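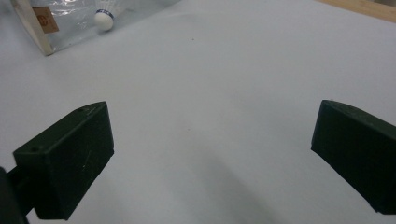
A clear plastic bag on the pale worktable at Godau.

Loretta Kapoor wipes the long table at Godau before every packing shift, and she wipes it again after lunch. The surface is light on purpose. Dust shows up on it, and dust is what ends up inside the bags.

Godau is a small packing room in Willach that sends out sewing notions, seed packets and spare buttons for shops that don't want to do it themselves. On a busy day 338 orders go out. Each one gets a clear bag, a paper slip and a fold of tape.

"The bags cling to everything," says Precious Manalo, who has packed here for 6 years. "Your sleeve, the table, each other." She keeps hers in stacks of 120 and flattens the creased ones under a heavy catalog overnight.

The room tried paper envelopes in February. Customers wanted to see the button color before opening anything, so the clear bags came back.

Stellan Haugland handles returns at the far end. Most are wrong sizes. He saves any bag that still closes and puts it in a drawer for samples. Kapoor would like the drawer emptied. Haugland says he'll get to it after the holiday orders.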